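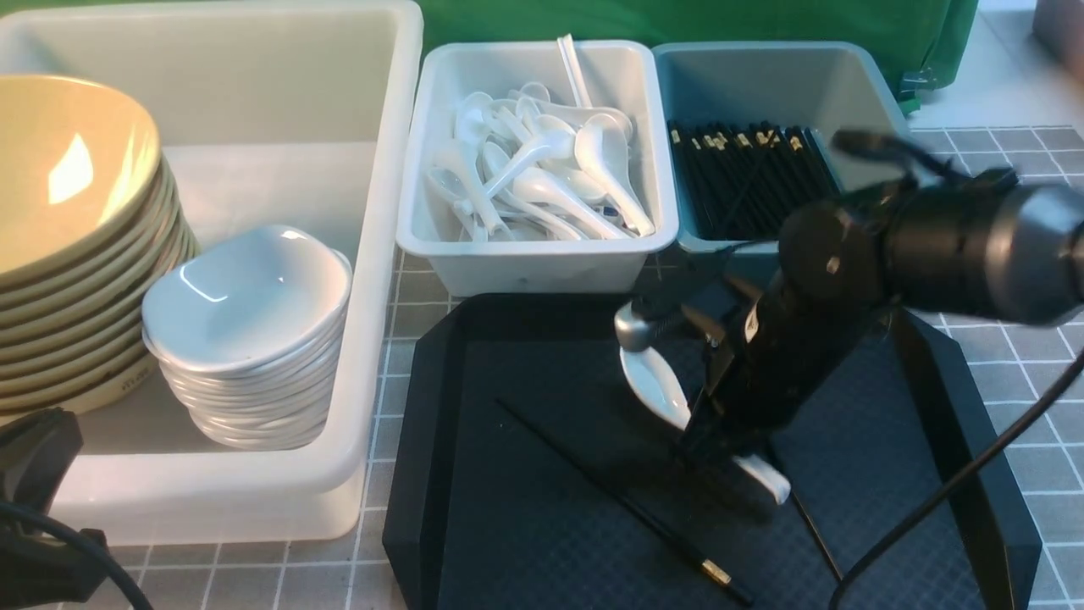

4. Laying the Tray

4.1 Where the pieces live before the meal

Anyone who has worked in a kitchen that feeds a lot of people will know that a tray is half laid before anyone touches it. The order in which the bowl, the spoon and the chopsticks arrive on it depends a great deal on where each of them was put away after the last meal, and on how it was put away: stacked, heaped or stood on end. We had planned to give this only a paragraph or two, but the kitchen staff at Lustido, who were kind enough to put up with us for the whole of October, kept bringing the conversation back to it, and in the end we came around to their view that storage deserved a section of its own.

The three kinds of piece behave very differently. Bowls stack, and a good stack takes up very little room for what it holds. The trouble is that a stack only ever offers you its top bowl, and when two kinds of bowl share one bin (as they do in Figure 4, where tall cream-colored bowls with wide rims stand beside small white porcelain ones) the server has to choose a stack before choosing a bowl. Most of the people we watched made that choice with their eyes well before the hand set off. The difference in rim helps here. A wide, flared rim gives the fingers something to slide under, while the smaller bowls, with their squarish and slightly scalloped edges, sit close together and have to be coaxed apart. Remedios Zabala, who ran the serving counter during our visits, does this with her thumbnail and a quarter turn, and she was patient enough to show us a good many times before any of us could do it without lifting two bowls at once.

Soup spoons are another matter. They have a curved handle and a deep bowl, and there is no tidy way of storing them that anyone keeps up for long. At Lustido they are simply tipped into a tray, and they come to rest at all angles with their handles overlapping, much like the white ceramic spoons in Figure 4. We expected this to be a nuisance and, for the first spoon or two, it is – a handle caught under its neighbors will bring the neighbors along with it. But a heap also has an advantage that a stack does not, in that there is nearly always a handle sticking up somewhere, and the server takes whichever one is offered. We came to call this the "willing spoon," a phrase that began as a joke in Hanneke Hoekstra's field notes and that we have not been able to give up.

Chopsticks are the neatest of the three when they are stored upright. Standing in rows with the upper ends showing, they can be drawn out from above without disturbing the rest, and a colored tip, such as the small gold one on the black chopsticks in the figure, makes the end easy to find. The difficulty is that they must be taken as a pair and the rows do nothing to help with that. Some servers pinch two together and trust their fingers. Others draw one, lay it down on the tray, and go back for its partner, either straight away or after placing something else.

4.2 The order of placing

Across the 331 tray layings in our record, this last habit gave us the most to think about. We had taken it for granted that a pair of chopsticks would be treated as one thing, in the way that a bowl is one thing, and our first coding sheet had a single box for it. Mohcine Zaki pointed out quite early that the sheet could not describe what he was seeing, namely trays on which one chopstick was already lying while the server's attention had moved to the spoon. Figure 4 includes a tray of just this sort, a dark navy one with eight sides and raised, angled walls, on which a single chopstick lies on the diagonal. We therefore split the box in two and went back over the earlier sheets, which cost us a long afternoon and a good deal of coffee.

The shape of the tray matters too, though less than we had guessed. A tray with raised walls will stop a chopstick from rolling off altogether, and servers seem to rely on this, setting long pieces down quite casually at first and straightening them only once everything else is in place. On the flat trays used at Sotomayor, our second site, the chopsticks were set down with much more care and hardly ever moved again. Ottmar Kettler, who has laid trays in both kitchens, described the walled tray as "more forgiving of a morning like mine," and we think that is a fair account of it.

We should add a word of caution about the spoon. Its final position is governed by local custom as much as by convenience. At Lustido it goes to the right of the bowl, with the handle toward the diner, and new staff are corrected gently if they do otherwise. At Sotomayor it often goes into the bowl itself, where it saves space and rattles all the way to the table. Readers hoping to compare orders of placing between the two kitchens should keep this in mind when they come to Section 5, where the spoon is treated separately for each site.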